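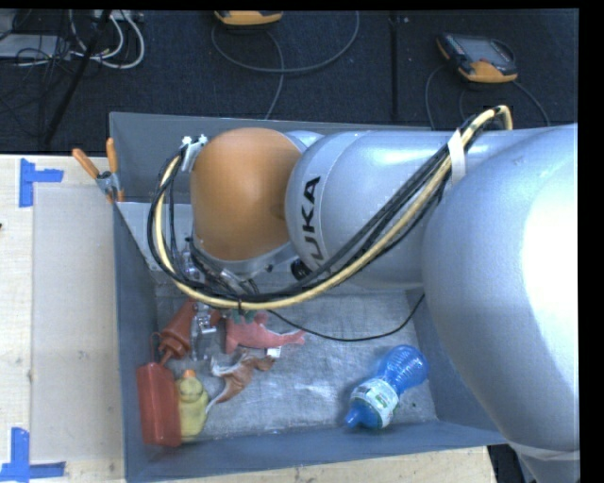 Brazo KUKA sobre una caja gris, mesa de madera clara.

Quiénes somos

Hirnano es una empresa de ingeniería dedicada al análisis y la corrección del agua de proceso en instalaciones industriales de tamaño medio. Trabajamos con circuitos de refrigeración, calderas de vapor, agua de lavado y agua de aporte para líneas de envasado. No vendemos productos químicos a granel ni percibimos comisión de los fabricantes de aditivos.

Actividad

La empresa se organiza en 2 áreas: laboratorio e ingeniería de planta.

El laboratorio realiza determinaciones fisicoquímicas y microbiológicas sobre muestras tomadas por nuestro personal o remitidas por el cliente. El catálogo vigente incluye 60 parámetros, entre ellos dureza total y cálcica, alcalinidad, sílice reactiva, cloruros, sulfatos, hierro disuelto, conductividad, turbidez y recuento de aerobios a 22 °C y 36 °C. Los métodos, los límites de cuantificación y los volúmenes mínimos de muestra figuran en la ficha de cada parámetro, disponible previa solicitud.

Ingeniería de planta se ocupa del diagnóstico en campo, el dimensionamiento de equipos (descalcificación, ósmosis inversa, desgasificación térmica, filtración en lecho) y la puesta en servicio. También redacta los planes de purga y dosificación y revisa los existentes cuando cambian la fuente de aporte o el régimen de carga.

Origen

La actividad comenzó como servicio interno de Grube, fabricante de intercambiadores de placas. Los primeros trabajos consistieron en determinar la causa de incrustaciones en equipos devueltos durante el periodo de garantía. En la mayoría de los casos el depósito era carbonato cálcico con una fracción variable de sílice, y la corrección correspondía al circuito del usuario, fuera del alcance del fabricante. El servicio se separó después como sociedad independiente. Grube sigue siendo cliente del laboratorio, sin participación en el capital.

Instalaciones

La sede y el laboratorio están en Hollport, en la zona industrial del puerto. La recepción de muestras permanece abierta de 8:00 a 14:00. Las muestras para análisis microbiológico deben llegar refrigeradas y dentro de las 24 horas siguientes a la toma; fuera de ese plazo se registran con observación y el informe lo hace constar.

Programa Toretti

Toretti es nuestro programa de seguimiento periódico. Comprende una visita mensual, medición in situ de pH, conductividad y biocida residual, contraste de las sondas en línea del cliente y un informe de tendencias con los ciclos de concentración calculados. En la actualidad están adscritas 29 plantas, con 334 puntos de muestreo. Cada punto tiene un código fijo que no se reutiliza aunque se dé de baja —los históricos anteriores a la codificación se conservan en un archivo aparte—.

El programa no sustituye las obligaciones legales del titular en materia de prevención de la legionelosis.

Criterios de trabajo

Los resultados se entregan con su incertidumbre expandida (k = 2) cuando el método la tiene evaluada. Las recomendaciones van en un documento separado del informe analítico. Si una propuesta requiere comprar equipos, se facilita la especificación técnica completa para que el cliente pueda pedir ofertas a terceros.

Las contramuestras fisicoquímicas se guardan hasta el cierre del informe. Las microbiológicas no se conservan.

Contacto

Las solicitudes de análisis se tramitan con el formulario de esta web, indicando tipo de circuito, volumen, material de las tuberías y tratamiento en uso. Para visitas a planta es necesario adjuntar el esquema hidráulico, aunque sea un croquis.

Texto revisado el 28 de junio de 2019.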